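Section 4: Folding, Filling and Closing Your Pallwood Keepsake Boxes

You have the labels printed and the contents sorted, so now comes the fun part! This section takes you from a flat sheet of card to a packed box that is ready for the shelf. It covers the standard lidded box in the Senau home archive kit. If you bought the deep box for albums, read this section anyway, then go to Section 5 for the extra liner.

Before you start

Clear a table that is at least twice as wide as the box. You will be turning the card over several times, and it is no fun doing that on your knees. Wash and dry your hands, and leave off the hand cream until you are done. Card soaks it up, and so do old photographs.

You will need:
The flat box sheet, printed side down
The bone folder from the kit, or the back of a butter knife
A soft pencil
Tissue sheets (the kit has 100)
Your finished contents list from Section 3

Note: If the sheets have been in a cold garage or a car, let them sit indoors overnight before folding. Cold, stiff card likes to crack along the outside of a crease.

4.1 Folding the base

1. Lay the sheet flat with the lid panel pointing away from you.

2. Run the bone folder along every crease line, pressing firmly. Go over the long creases twice. It feels fussy the first time, but a well-pressed crease makes everything after it so much easier.

3. Fold each crease up to a right angle and let it fall back. Don't force any of them past that point yet.

4. Raise the front wall and fold the two corner tabs inward.

5. Bring up the side walls so the tabs are trapped between the inner and outer layers. Push down along the top of each wall until the little feet click into the slots in the floor.

6. Do the same at the back. The back wall is a single layer and carries the lid, so it will feel softer than the others. It's meant to.

Caution: Don't tape the corners. The Pallwood box holds its shape through the locked walls alone, and household tape turns yellow and sticky in a few years. If a wall keeps popping up, check that the corner tab behind it hasn't folded over on itself. That is the cause nearly every time.

4.2 Setting the lid

1. Fold the lid panel back as far as it will go, hold it for a moment, then let go. Do this two or three times to loosen the hinge.

2. Fold the side flaps of the lid in toward the middle.

3. Fold the front tuck flap down to a right angle.

4. Close the lid once while the box is empty. The side flaps go inside the walls and the tuck flap goes in last, behind the front wall.

5. Open it again. If it dragged, press the side flap creases once more and try again.

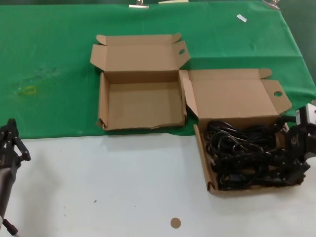

Fold all the boxes you plan to use before you fill any of them. You get into a rhythm, the second one takes half the time of the first, and by the fourth you'll be doing it while you chat. It also means you can shuffle things between boxes later on without stopping to build a new one in the middle of a pile of letters.

Write the box number in pencil on the underside of the base now. Labels can come off. Pencil stays put, and it won't bleed if the box ever gets damp.

4.3 Lining the box

1. Take two sheets of tissue and lay them across each other in the base, so that the ends hang over all four walls.

2. Smooth the tissue into the corners with your fingertips. Leave a little slack – tight tissue tears as soon as something heavy goes in.

3. For letters and other flat papers, add the stiff base card on top of the tissue. For fabric, christening gowns, baby shoes and so on, leave the card out and use a third sheet of tissue in its place.

Note: The tissue in the kit has no buffer added, so it is fine for silk and wool as well as paper. If you run out, the Senau refill pack is the same stuff. Gift-wrap tissue is not, and the colored kind can stain.

4.4 Filling the box

Now for the part you've been waiting for! Work from your contents list and tick off each item as it goes in.

1. Put the heaviest and flattest items at the bottom.

2. Stand folders on their long edge if there are enough to fill the width of the box. If there aren't, lay them flat. Half a row of standing folders will slump and curl.

3. Wrap anything with a clasp, pin or buckle separately. Metal marks paper, and it snags cloth even worse.

4. Fill gaps with loosely crumpled tissue. You want things to stay where they are when you tip the box a little, but you should still be able to slide a finger down each side.

5. Stop at the fill line, which is 29 millimeters below the top of the walls.

6. Fold the overhanging tissue across the top, lay the contents list on it face up, and close the lid.

Caution: Keep newspaper clippings in their own sleeves. Newsprint is acidic and will leave a brown shadow on whatever is touching it. The same goes for pressed flowers, which can also bring in insects.

Caution: Remove rubber bands, paper clips and sticky notes before packing. Old bands melt onto paper and there is no clean way to get them off.

4.5 Stacking and storing

A filled box can carry two more of the same size. Past that, the bottom lid starts to bow. Open shelves are great if they are out of the sun. The Estcombe shelf unit takes boxes two deep, and at 590 millimeters between uprights it leaves room to get your hands in on both sides.

Avoid attics, basements, and the cupboard next to the boiler. A bedroom closet is hard to beat – steady temperature, dark, and you'll walk past it often enough to notice a leak.

Lift a full box from underneath with both hands. The hand holes are handy for pulling it along a shelf, but the card around them isn't made to take the full weight.

4.6 If something goes wrong

The lid won't close flat: Take out the top layer and check the fill line. If the box is under the line, look for a side flap caught on the outside of the wall.

A corner is crushed: Ease it out with the bone folder from the inside. A small dent does no harm. If the card has split right through the crease, move the contents to a new box. Single replacement sheets are part number 262.

The box smells musty: Take everything out, let the box and contents air in a dry room, and replace the tissue. Don't use sprays or dryer sheets.

You want to add things later: Go right ahead! Update the list, swap any tissue that has gone limp, and fold it all back the same way. For boxes that get opened a lot, the Pathirana cloth tie in Section 6 saves wear on the tuck flap.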